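Pince de démonstration Prestance : mon avis après cinq mois

Publié le 2025-07-05

Je l'ai commandée en février chez Timholm, un soir où j'en avais franchement marre de téléopérer notre bras à la manette. Si vous avez déjà essayé de faire attraper une feuille à un robot avec deux joysticks, vous voyez le tableau ! Avec la Prestance, on prend la pince en main, on fait le geste soi-même, et c'est l'enregistrement qui sert ensuite à entraîner le bras. J'étais sceptique, je le suis beaucoup moins.

Côté prise en main, il m'a fallu un après-midi. Le boîtier est assez gros, je le tiens à deux mains pour tout ce qui est délicat, et les tampons noirs à l'intérieur des doigts accrochent bien le papier (c'était ma grande crainte). Le plus dur, c'est de perdre ses réflexes : on a envie d'aller vite, de tordre le poignet, alors que le bras derrière ne suivra jamais. Mon collègue Mattes Gerlach fait des gestes superbes, très lents, on dirait du tai-chi. Moi, je jette encore pas mal de prises.
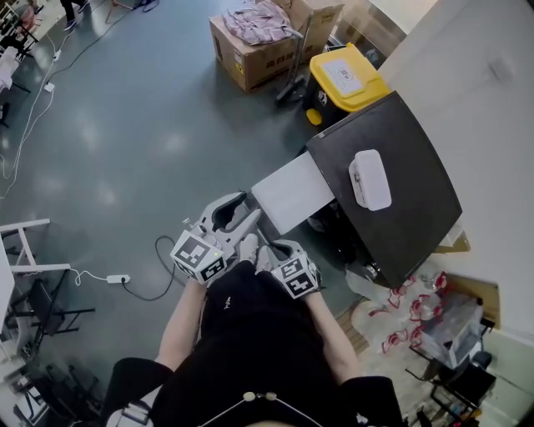 Approche d'une feuille blanche par le coin, pince tenue à deux mains.

Les deux cubes à motifs noir et blanc servent au suivi de position. Ça marche très bien tant qu'on ne les masque pas - et c'est là que je râle un peu, parce que celui de droite se retrouve vite caché par la manche ou par l'avant-bras quand on travaille bas. Sur nos 1 827 démonstrations gardées, j'en ai refait un bon paquet rien que pour ça. Gardez aussi un œil sur les reflets : notre sol peint brille beaucoup, et avec le soleil de face le suivi décroche plus souvent.

Autre chose, la caméra embarquée est un très grand angle. On voit large, c'est précieux pour que le robot se repère dans la pièce, mais les montants de fenêtre deviennent des bananes et il faut prévoir l'étalonnage. Le logiciel Reinholz s'en charge, avec une interface que je qualifierais poliment d'austère.

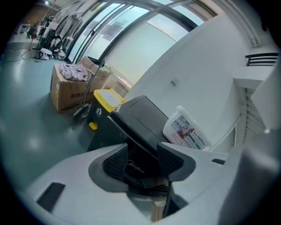

Ce que j'en pense au final

Pour : le geste est naturel, on enchaîne les prises sans mal de crâne, et un débutant produit des données correctes dès le premier jour. Contre : le poids en fin de séance (mes poignets s'en souviennent), les cubes trop faciles à masquer et une notice traduite à la va-vite. Je mets quatre étoiles sur cinq, et j'en commande une deuxième pour l'atelier de Rostau dès que Timholm en a de nouveau en stock.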